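Mavus "secret show" - real or hype?

tallow19
Stesov says 3,000 fans turned up for Mavus. Anyone buying that?

piper_q
I do. My cousin went and said it was packed.

tallow19
Your cousin said that about the July gig too, and the venue holds 700.

piper_q
It was outdoors this time. Read the post.

oldreel 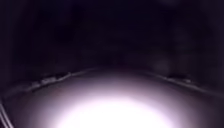
Stesov gets paid per click, so I'd knock a zero off any crowd number they print. I'd believe 100. A black background and a white patch of glare on the ground won't get me to 3,000.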